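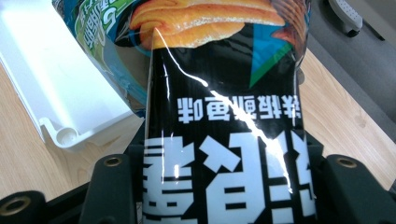 Who can apply to teach Hebrew at the Simley Street Synagogue school? Anyone who reads Hebrew well and has taught children for 2 years or more.

We need a part-time teacher for grades three to five, Sunday mornings through June — bar and bat mitzvah tutoring is extra. Pay is $30 an hour. Send a resume and one reference to Satish Pai, school office, ext. 485. Posted Dec 2, 2023.

2 shares | 0 comments

Recent items
Choir seeks altos
Purim play sign-up
Library hours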